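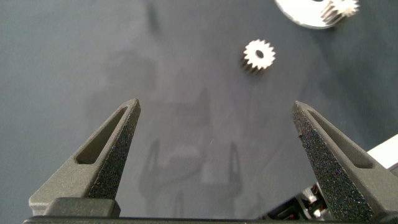
Chapter 4
Buying a Kit: The Gearbox Job

Chapter 3 left you with a pile of brochures and a headache. So did I have one, the first time I had to pick a two-armed bench kit for a teaching lab, and I picked badly (the sorry tale is in the notes at the back). In this chapter we'll take one product, the Brilstead bench kit, give it one job, and go over it the way you'd go over a second-hand car.

The job is a small planetary gearbox. Three planet gears go on a round carrier, a sun gear goes in the middle, and a ring goes round the outside. I love this job! It's cheap to set up, you can carry the whole thing in a lunchbox, and it shows up almost every weakness a gripper can have. Carla Boutros put me on to it when we were both testing the older Cevo arms, and I've used it on every kit since.

4.1 What you get for the money

Brilstead sells the kit in two versions. The basic one has a pair of arms, a gripper and wrist camera for each, and the Gradomum software, which records what the arms do while you steer them by hand. The bigger one adds a second set of fingers and a year of phone support. 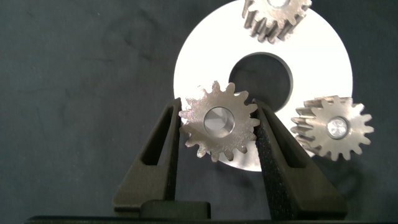
Is the phone support worth having? I rang it twice in my first week, once over a licence key and once because I'd plugged the left arm into the right arm's socket, and both times I spoke to a person who had used the thing. If you're on your own, pay for it. If there's a technician down the corridor, keep your money and spend it on spare fingers.

The software is where I'd slow down and read the small print. Gradomum keeps up to 2,000 recordings on the basic licence, which sounds like plenty until a keen class gets hold of it. Ours made 100 in an afternoon, and 37 of those were people waving. Get into the habit of deleting early.

4.2 Fingers first

New buyers nearly always ask me about the arms: reach, speed, how much they can lift. All fair questions, and we'll get to them in 4.4. But on small parts you'll spend most of your time fussing over the fingers, so ask about those before anything else. How are they fixed on? Can you buy one by itself? What's on the gripping face, and will it mark your parts? 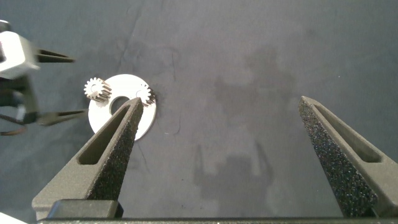 Liudmyla Bondarchuk, who ran the trials with me in May, swears by a rough face for metal parts. Iason Konstantinidis likes a softer pad and a lighter squeeze. I've swapped sides on this more than once. Rough faces hold well and pick up fluff like nothing else, so if you work on cloth, as I do, keep a stiff brush on the bench and use it between runs.

4.3 Lining things up

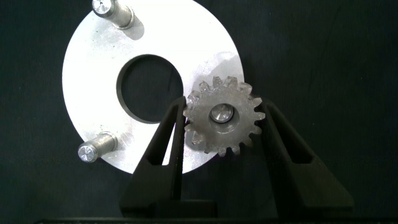

Getting hold of a gear is the easy half. The fiddly part is bringing it to the right spot at the right angle, and you'll want to judge that from the wrist camera as well as from your chair. Look at how the gear sits between the two tips, a touch nearer the left finger, with its teeth reaching just past the rim of the plate. A small offset like that is well worth watching for when you try a kit out, as it can be the difference between a gear that drops on sweetly and one that jams. The Kostiuk gripper I reviewed for the last edition had no fine adjustment at all, and I spent 40 minutes on a single planet before giving up and going for lunch. With the Brilstead you can nudge each arm in tiny steps from the keyboard. Ask the seller to show you that, and then ask to have a go yourself.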